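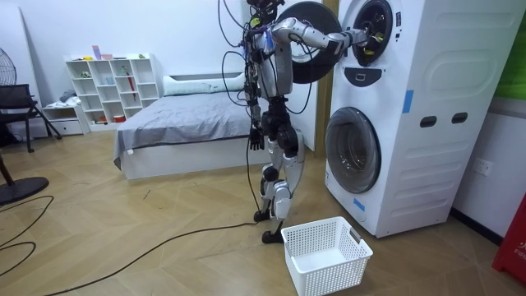 Laundry in a Shared Household: Loading, Unloading and the Sock Problem

Project report, second-year Design for the Home module
Darkalham, Tue 22 February

1. Why laundry

Our group was asked to choose a household chore and look at it until it became interesting. Two other groups took cooking before we had found our seats, and a third took tea, so we took laundry. The working title was "Getting Things Out of the Drum", which our tutor described as clear.

The question we settled on was a small one. When a washing machine has two drums, one above the other, how much of the work is the washing and how much is the bending, stretching and carrying in between? Most of what we found in the library was about water and electricity. There was far less about where people put the basket.

2. The machine and the floor in front of it

The tower is white and has two drums, each behind a round door. The upper door is large and black, and the lower one is a dark-tinted porthole with a white rim. A dark grey panel sits between them. The floor is light wooden parquet, which looks very nice and which we spent a good part of the project worrying about.

For carrying we used a white plastic basket with a perforated grid pattern on its sides. We had started with a fabric bag from Suvell, a shop near the bus station, but it folded in on itself whenever anyone dropped a towel towards it. A basket with sides that stay up turned out to be our first design recommendation. It was also the cheapest.

3. Method

We ran 30 loads between the middle of the autumn term and last week. Each load was made up from the same heap: towels, T-shirts, two pillowcases, a fitted sheet nobody has ever folded properly, and socks. We timed the unloading only. The clock started when the door was opened and stopped when the last item was in the basket. Items on the floor did not count as being in the basket, although this was argued.

We tried the basket in 3 places: straight below the open door, off to one side, and raised on a stool. The person unloading was asked to work at a normal pace. Normal pace varied a good deal depending on how close it was to lunch.

Afterwards we looked in the drum for anything left behind and wrote it down under "Remainders". This column is mostly the word "sock".

4. What we found

Basket on the floor, straight below the upper door. This was the quickest arrangement, and things that fell mostly fell in. The drawback is that your feet want to be exactly where the basket is. People ended up standing slightly behind it and leaning forward with one arm out, which is fine for a towel and tiresome by the eleventh T-shirt.

Basket to one side. Kinder on the feet, worse for everything else. Each handful had to be swung across, and the fitted sheet took this as an invitation to unroll. More than 20 items ended up on the parquet over the whole set of runs, nearly all of them in this position.

Basket on the stool. We had high hopes for the stool. It is comfortable for the upper drum and gets in the way of the lower door completely, so a household using both drums would be moving it back and forth all evening. It also fell over once. The report form had no box for that, so we drew one.

The upper drum was easier on the back and harder on the eyes. The shorter members of the group could reach inside without any trouble but could not see the bottom of it, and unloaded by feel. This accounts for most of the socks. With the lower drum everyone could see in, provided they were willing to crouch, and by the second week they weren't.

5. Suggestions

Put the basket below the door and stand a little to the side of it. Take the big items out first, as they bring the small ones with them about half the time. Before closing the upper door, sweep a hand once round the inside of the drum, towards the front. This added very little time and cut the Remainders column to almost nothing, though not to nothing.

We also sketched a basket with one low side, so that it could sit closer to the machine, and named it the Pririx. A cardboard version survived 25 minutes. It met a damp towel.

6. Limits

All our loads used one machine and one heap of washing, which was getting rather tired by the end. We did not test duvet covers. We would like to repeat the work at the Moradi halls in May, where the machines are single-drum and there is, we are told, a queue.

Two socks from load 14 are still missing. Their partners are in the project folder.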